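Does randomizing the camera pose in sim help, or does it just slow training down?

plamden_7
I'm trying to reproduce the Oruvora paper from October. They train a two-arm robot in simulated rooms and change the wall textures, the furniture and the head camera angle in every episode. With the camera fixed I get decent results. With the camera tilt turned on, success on the laptop task drops to 37 percent after the same number of steps. Did I set something up wrong?

3 comments

sedgwick_sim
Probably not. We ran the same comparison with 928 rooms for training and 507 held out. The tilted version was behind for most of training and ahead on the held-out rooms by the end. You need to train longer, and you need to test on rooms the policy hasn't seen. If you only score it on the training rooms, the fixed camera will look better.

Check how far your tilt goes. Ours goes pretty far.
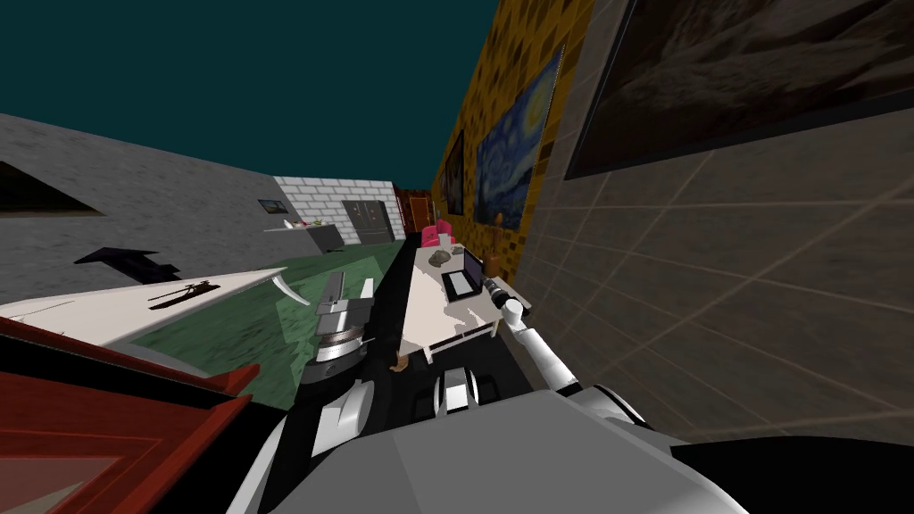
Simulated room with a strong camera tilt, laptop on the white table.

Also make sure the arm poses are given in the robot's base frame. If they're in the camera frame and you don't pass in the tilt, the policy has to guess it. That cost us nearly 7 days.

Share | 12 upvotes

Purnura
what sedgwick said about the base frame. I had the same drop and it was that. didn't try the longer training so can't say on that part

Share | 2 upvotes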